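From: Jaruwan Thongdee
To: Sonwood small mechanisms list
Subject: Re: planet carrier, pins and which way to stack

Hi all, and thanks to everybody who wrote back about the carrier. I read the whole thread on Thursday night with a cup of tea going cold beside me, and then went straight back down to the bench to lay my own parts out again. Bevan, I'm quoting your bit because it's the one I want to argue with (nicely!).

Bevan wrote:
> I'd press the pins in dry and leave them proud of the plate, then
> drop the planets over them last. If you fit the gears first you end
> up chasing three of them across the bench. Also, sort your bevels
> out from your spurs before you start. I once spent an evening
> trying to make a bevel run on a carrier pin and wondering why the
> ring gear wouldn't go on.
>
> What are you putting under it all? I lose everything on a wood top.

OK, so the pins first. Mine are in and they stand up nice and short, and I agree with you there completely. Where I part company is on doing the planets last. I like to set the gears out next to the plate before anything else happens, teeth up, and look at each bore with a flashlight. The kit I bought from Dosterach had a burr in one of them and I would never have spotted it with the gear already sitting on its pin. Two minutes with a needle file and it dropped on like it should.

As for the bevels, guilty as charged. I have a jar of mixed gears from the Mallard club sale (905 grams of them, they were selling by weight) and the bevels were all through it. They're easy enough to tell once you tip them out: if the teeth slope down a cone and fan out like a star, it's not going anywhere near this job. I've been pulling them out and setting them aside for a right-angle drive I keep promising my nephew.

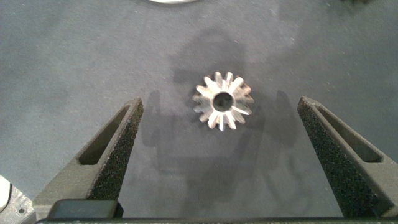 A bevel gear, teeth up.

The other thing I wanted to ask is whether anybody has a feel for how tight a planet should be on a pin of this sort. I've got mine so they spin with a flick of the finger but don't rattle, and I can't decide if that's too loose. The old Mallard handout says to aim for a fit you can "just hear," and I have no idea what that's supposed to mean. Hear what? If somebody on here wrote that handout, please speak up – I've wondered for years.

I did try a drop of light oil on one pin and none on the others. The oiled one felt smoother for a minute and then picked up every bit of fluff in the room, so I wiped it off again. 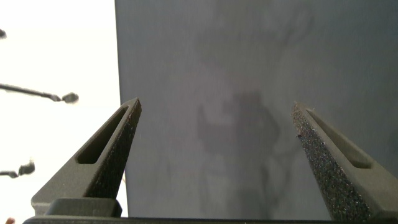
Bevan, you also said 24 teeth on the sun with 18 on the planets, and I'd love to know how you got there. I did the sum for the ring on the back of an envelope and came out at sixty, two planets plus the sun, so I think that part's right. And three planets do space evenly with those numbers, since sixty and 24 make 84 and that divides by three. My own set is a different count, so don't anybody copy mine!

On what goes underneath: I switched to a big black mat over a white table and I'm never going back. Silver gears show up on it beautifully, and so does the white carrier plate. Mine has a fold line down the middle that won't flatten out, even though I left it under a stack of catalogs for most of May, but it hasn't bothered me so far. 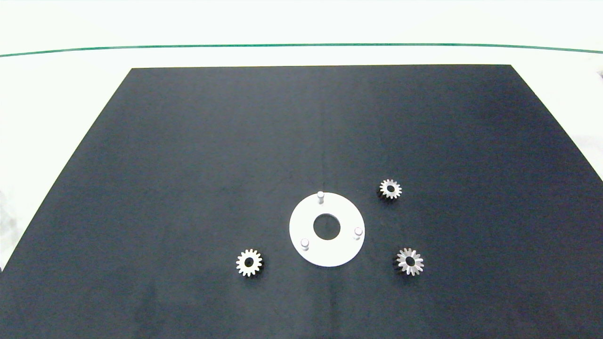 One last question and then I'll leave you in peace. Does anyone put a washer between the planet and the carrier? My plate is smooth enough that I was going to skip it, but Bevan's drawing has them in and now I'm second-guessing. If the answer is yes, tell me what thickness, please, and where you buy them in small bags. Sonwood only had the big boxes last time I looked and I don't need a lifetime supply.

I'll be down at the bench all weekend, so write back whenever.

Jaruwan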